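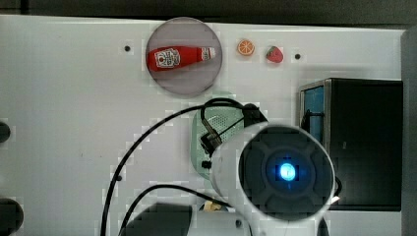 I put off buying a proper kitchen table for eleven years, so please forgive me if I go on a bit about this one. It's the Skendidgate from Ullum, the white one, and it came to us in August after a great deal of measuring and a small disagreement with my sister Lucimara over whether it would go through the hall (it did, on its side, with the door off its hinges).

The old table had been our mother's and I was very fond of it, but it rocked. You'd lean on one end to knead something and the other end would come up to meet you. What I wanted was a top I could work on without a board under everything, and legs that stayed where they were put. On both counts I'm delighted!

Putting it together took me and Reinaldo from next door most of an evening. The instructions are all drawings, and the one for the cross rail is so small that we fitted it back to front and had to start that end again. If you buy one, lay the four long bolts out first and look at them closely, as two are a touch shorter than the others and they go at the window end, or whichever end you decide is the window end. The key they give you is a miserable little thing and I'd use your own.

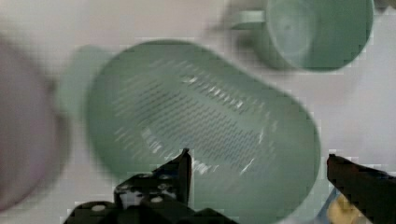

Height matters more than I'd thought it would. I'm quite tall, and at the old table I always finished a batch of pastry with an ache across my shoulders. The Skendidgate stands a little higher, enough that my aunt Rosângela complained about her elbows when she came for lunch, but for rolling and chopping it suits me down to the ground. She had a cushion in the end and was perfectly happy.

Now, the white. It does show everything, and you'll be wiping it morning and night. Tea comes off with a damp cloth, beetroot comes off if you're quick, and turmeric I'm still working on. I tried a cream cleaner on one corner and it took the shine down slightly, so stick to washing-up liquid. I've also taken to putting a folded tea towel under the casserole, though the leaflet says the top will stand a warm dish.

It cost me 300 with delivery, from Arruda in town, and they were lovely when I rang up about a missing foot cap. The new one came in the post within the week, with a spare. Kodumix do a very similar table for less, which Marcelino has in his flat, and it's all right, but his wobbles if you so much as butter toast at it.

Four stars from me. I'd have given five if it had a drawer, and I do still miss having somewhere to put the string.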